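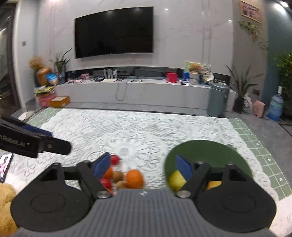
Fruit on the lace cloth, green plate to the right.

9/28/24

The lace tablecloth came with the flat in Uvdale and I have had it on the dining table since August. These are notes on using it under fruit, written mainly so that I stop repeating the same mistakes.

The cloth is white and open-worked, which means it has two problems a plain cloth does not. Small stems catch in the holes, and anything that leaks goes straight through to the table top. The first can be dealt with by trimming stems before the fruit is put down. For the second I keep a sheet of thin cotton underneath, cut 3 cm short of the edge of the table on each side so it does not show.

Round things roll on a bare table. On lace they mostly stay where they are put, as the thread gives enough grip to hold an orange on a slight slope. I checked the table with a level and it drops 15 mm from the window end to the door end. On the bare top a large orange goes the whole way. On the lace it stops within a hand's width. Dirk Postma suggested packing the two low legs, and he is right, but the floor is uneven as well and the packing would have to move each time the table does.

Setting out a loose group of fruit beside a plate needs a little thought about order. I put the largest piece down first and build the others against it. A big orange works well for this. Red and brown fruit look better mixed than sorted, and the browner pieces disappear if they are all on one side. The dark green plate is the large one from the Maksymiv set. Against white lace it is easily the heaviest thing on the table to look at, so I keep it apart from the fruit and let the cloth show between them.

The plate weighs more than I expected. Dragging it pulls the lace out of line, and once a thread has been drawn the pattern around it stays crooked. Lift it, always. The foot ring is unglazed and slightly rough — I went over it with fine wet paper and that cured most of the snagging.

Washing: cool, in a net bag, no spin. Lukian Yatsenko swears by Suser soap flakes for old cotton and gave me half a box. They rinse out more slowly than liquid, so allow a second rinse. My cloth measured 314 cm round the edge before the first wash and a little less afterwards. I now pin it flat on towels while damp, using 46 pins, with the corners done first and the long sides last.

Orange juice should be rinsed out the same evening. I left one mark overnight and it took two washes to shift. There is still a faint ring if the light is low.

The next job is a new under-cloth in a heavier cotton. Ondton has it by the metre, and I need to measure the table again before ordering.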